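I fold clothes for a living, or I did until April. The company is Dutier, a garment returns business in Plirthorpe. People buy shirts online, decide they don't want them, and mail them back. We check them, fold them, bag them and send them out for sale again. There are 41 of us on the floor, and most of us fold.

My own count on a good shift used to be 676 pieces. An average one was closer to 528. I mention it because when management started talking about folding robots, those were the numbers we all looked up first.

The talk came from Wenche Björklund, who runs the site. She said no jobs would go this year and that two folders would move upstairs to work with the robots full time. I put my name in, and so did Lizelle Adams. We both got it.

Upstairs is an office with big windows and a couple of white tables. It's quieter than the floor, and I can hear myself talk. Most of my day is laying out shirts and towels, watching what the grippers and hands do with them, and writing down how it went. 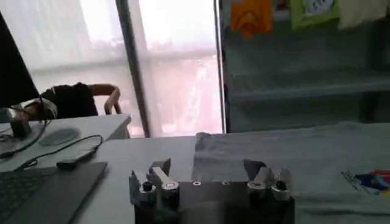
## What I do now

A person folding a T-shirt doesn't think about it. I've had to learn how to say what I do. Signe Hellström, the engineer, would ask where I put my thumb and I had no answer for her. I had to fold a shirt slowly and watch myself. My left thumb goes under the hem before the shirt has finished landing on the table. I've done that for eleven years without knowing it.

Gray fabric gets used a lot up here. Thin jersey is the hardest, in my opinion, because the layers stick together and you pick up two when you want one. Lizelle thinks collars are worse. We've both told Signe, so she has it from both sides.

My notes go in a log with three columns: the piece, where the fold went wrong, and what I would have done. I do 60 lines a shift. It's slow going after the floor, and the first week I went home feeling like I hadn't worked. My wrists stopped hurting the second week.

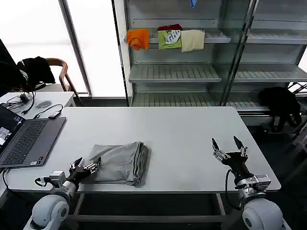 *A folded gray piece on the main table, with the left hand at its near corner.*

## What it means downstairs

People on the floor ask me how long they've got. I don't know. The plan we've been shown has the robots taking plain T-shirts and towels first, with people keeping anything with buttons, linings or stains to check. That's more inspection and less folding. Inspection pays a little better at our place, but you need the training, and so far only Ylva Hägglund's shift has been offered it.

I brought that up at the last staff meeting. Wenche said the other shifts would get dates soon, and I asked for it in writing. Our sister site in Jultthorpe got a sheet with names and training dates on it before anything was installed, and I think we should have the same.

A few people think I've gone over to the other side by taking this job. I understand it. I'd still like the people who fold to have a say in how this gets set up, and that's easier from upstairs.

I'll post again when the training list comes out.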